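Wrist camera drops out when the arm turns, but only with the Ornik gripper

Posted by Ka-ming Yeh

We are comparing two grippers on the same arm, a Jetar and an Ornik, with a depth camera on a side bracket. With the Jetar the picture is fine. With the Ornik it freezes somewhere past half a turn of the last joint, and the controller logs a lost device. I have swapped the camera cable 2 times, which improved my mood and nothing else. The yellow network cable goes straight into the wrist, and the camera has its own black one, looped over the top with a bit of white paper tape round it.

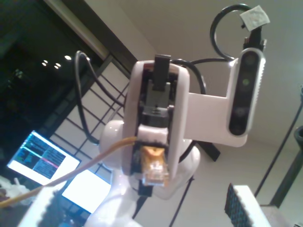
Gripper Bench, Shih Robotics Club

The last run managed 3,313 frames before it gave up. Is it the gripper, the camera or me?

flollier_fan

Get a better camera. Mine has worked since February.

Marsh Lane Mick

I wouldn't blame the Ornik yet. Take it off, leave the camera running and turn the joint slowly by hand control. If it still freezes, look at the plug on the end of the camera. A loop that size can lever on a connector quite happily, and paper tape is more of a wish than a clamp.

Then check the frame rate. We had roughly 500 dropouts in one evening before someone noticed the two gripper profiles had different camera settings - 11 emails about cables by then, most of them mine.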